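Sedgwick library gets phone charging table

21 December 2023

Flat battery? The Sedgwick library now has a table for it. Brown wood, near the front windows, free to use, 30 minutes at a time when its busy.

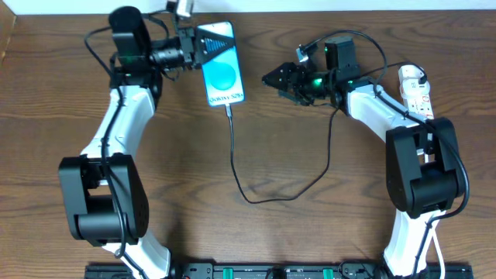 Cables are kept at the desk, ask for one. Four went missing in May so staff now want a library card left behind. "Just bring it back," said Ashok Semwal, who runs the desk. No laptops for now. More outlets planned upstairs, no date yet. Open till closing, same hours as teh reading room.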